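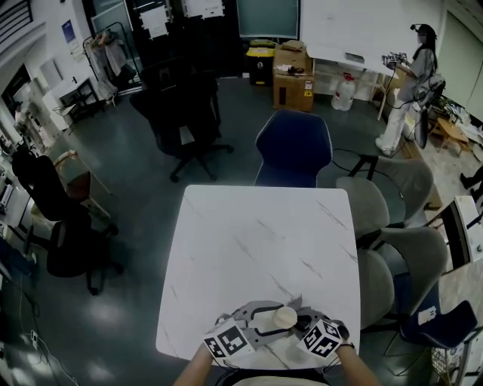 Sorting out a room full of odd chairs around one good table

If you share a working room with other people, you will know how the chairs gather. One comes in from next door for a meeting, another is rescued from a corridor, and before long there is a very nice table in the middle and you have to walk sideways to reach it. Ours at Naradholm is a square table with a white top and thin grey veins, a bit like marble, and I'm fonder of it than I probably should be. The chairs are another matter! We have navy ones, grey upholstered ones and black office ones on wheels, and I have spent a good many tea breaks pushing them about to find out what works.

You can do the whole job in an afternoon, with a tape measure, a roll of masking tape, a damp cloth and a few of those loop labels you tie on luggage.

1. Start with the table and leave it where it is

It's tempting to drag everything to the walls and begin again, but a table in the middle has usually ended up there for a good reason, and you can reach it from every side. Clear the top if people have finished with it (ask first, please) and wipe it down with warm water and a drop of washing-up liquid. Dry it straight away with a soft cloth. A pale veined top hides crumbs wonderfully and shows up every greasy ring, so bend down and look across it towards the light before you decide it's clean. I used the Chauvin cream cleaner on ours once and it left a bloom that took two more wipes to shift. Plain soapy water does very well.

2. Mark out the space behind each seat

Sit down, push back as you would if you were getting up for the kettle, and put a strip of masking tape on the floor where the back of the chair ends up. Do this on each side. Then measure from the tape to whatever is behind it, be it a counter, a shelving rack or somebody's coats. You want enough room for a person carrying something to get past without turning. On our widest side I had 203 cm from the table edge to the nearest furniture, and that felt generous. The narrow side was a good deal tighter, and that was the side everybody was using, of course.

3. Put the chairs into families

Gather like with like. Chairs with fixed legs go in one group and chairs with wheels in another, and never mind the colours for now. Fixed chairs are best along the side where people sit for a long while, and they line up nicely in a row. A row of grey upholstered ones looks quite smart even when the backs don't match — ours don't, and visitors have never said a word. Chairs on wheels need more floor than you'd think, as the base sticks out further than the seat on some of them, so keep them back from the table until they're wanted.

A rounded, padded chair makes a lovely single seat at the head. I would give it a side to itself.

4. Try every one of them

Sit in each chair for a full minute and lean back. Wobbles go in one corner for tightening, and anything that sinks goes with them. Tie a luggage label on and write down what is wrong, or you will find yourself testing the same chair again next August. I did all of ours, 13 counting the stool, and up to 7 wanted nothing more than a turn of the Allen key.

5. See to the edges of the room

Once the middle is settled, walk round the walls. A clothes rack is a blessing in a shared room, but it does like to creep forward as it fills up. Push it back and straighten the hangers. Baskets under chairs get forgotten, so pull them out, empty them and put them where they can be seen. Then look down for cables. Any that cross a walkway should be run along the foot of the wall or put under a proper cable cover. We had a length of Joteck cover in a drawer for years before I thought to use it.

6. Leave the tape down for a week

Let people live with the new arrangement before you peel anything up. They will shift things, and where they shift them to is worth noticing. In our case the navy chair kept wandering back to the far side of the table, so that is where it stays. When you do lift the tape, warm it with your hand first and pull slowly, and any stickiness will come away with a little of the Willus soap and an old flannel.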